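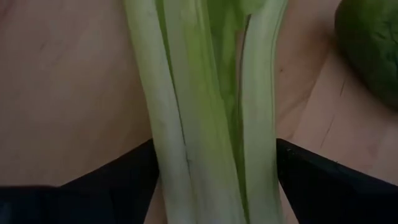
3. The vegetable that is always left

3.1 Setting and material

The households in this study all took the standard box from Wostar, a delivery scheme serving Jendside and Gallby. There were 100 of them at the start. The standard box is filled according to what is ready in the fields, and the customer has no say in the matter beyond a single permitted exclusion, which in both towns was overwhelmingly spent on beetroot. For eight weeks each household kept a kitchen diary, recording what arrived, what was eaten and what became of the rest. We had expected the third of these columns to be the hardest to fill. It was the longest in nearly every diary, and by some way the best written.

Diaries were kept on the Bozsik form, a plain grid with a wide margin. The margin was meant for corrections. Most of our participants took it as an invitation, and much of what follows is drawn from there. Where the grid and the margin disagree (a cabbage entered as "eaten" beside the words "by the hens"), we have generally believed the margin.

3.2 Use by the stick

Earlier work on food waste in the home tends to treat a vegetable as either used or thrown away. This suits a cauliflower fairly well. It suits celery badly, and it was celery that gave us most of our coding disputes. Recipes ask for it by the stick, while the scheme supplies it by the bunch (see Figure 3 for the kind of thing meant). A cook who follows a recipe to the letter therefore finishes the evening with a good dinner and almost all of the celery.

Figure 3. A pale green bunch of celery-like stalks on a light wooden surface. The palest rib, at the left, is faintly lined along its length.

The diaries treat the remainder as a kind of lodger. It is moved from shelf to shelf, stood in a jug, wrapped in a damp cloth and brought out for visitors. One Gallby diary gives it a line of its own each evening, in the place where other people put the weather: "Celery same." A later entry reads "Celery less so." The bunch leaves the record shortly afterwards without comment, and we have coded it as a loss.

We should be fair to the participants here. Very few of them disliked celery. When asked at interview, they described it as useful, good to have in and the start of a proper soup. It was praised in much the same terms as a stepladder. What they did not do was plan a meal with celery as the point of it, and a vegetable that is only ever the start of something depends on a great many other things turning up.

3.3 Soup as intention

The word "soup" appears in the diaries far more often than soup does. We came to separate two uses of it. In the first, soup is a dish, made on a particular evening from particular things and then eaten, often with some pride. In the second, it is a place where vegetables are said to be going. "Leeks, carrots, rest of celery – soup" is an entry of the second kind, and it may be repeated over several evenings with the list growing slowly longer and the leeks no younger.

We call this deferred soup. It would be easy to be rude about it, and one member of the team was, at length, in an early draft of this section. On a second reading of the diaries we think deferred soup does some real work. It lets a household put a vegetable back in the fridge in good conscience, and a vegetable that has been put back is at least still available. Several were rescued quite late on by a cold evening or a cancelled plan. Households with no such word in their diaries threw things out sooner, and seem to have enjoyed it less.

There was a modest difference between the towns. Jendside diarists wrote of soup as something they would make at the weekend. In Gallby it was more often something to be made once the stock had been made, and the stock was itself waiting on a chicken. We do not have an explanation for this. Gallby has the better butcher, and it may be as simple as that.

3.4 Blame

When a vegetable was finally thrown away, diarists nearly always said whose doing it was. The scheme was blamed for sending too much and the fridge for being too cold at the back. Teenagers were blamed for things no teenager has ever been near, such as swede. The diarist's own part in the matter was admitted mainly in the passive: "was forgotten", "got missed", "had been behind the milk".

Celery again stands a little apart. Its passing was recorded with less guilt than that of other vegetables and with more surprise, as though a bunch had been expected to keep indefinitely. Several participants described trimming the ends, cutting away whatever had gone soft and carrying on with the remainder, which brings us back to the coding. A bunch reduced in this way over a fortnight is partly dinner and partly compost, and the line between the two was drawn afresh each evening by whoever was holding the knife.

In the end we scored such cases by the diarist's last word on them. If the final entry said "used up", we let it stand. This will have flattered the households somewhat, and readers who prefer a stricter measure should take our figures for celery as the generous end of the range. The alternative was to weigh the trimmings, and the one household we asked about this replied in the margin of its form, in capitals, which we have treated as a refusal.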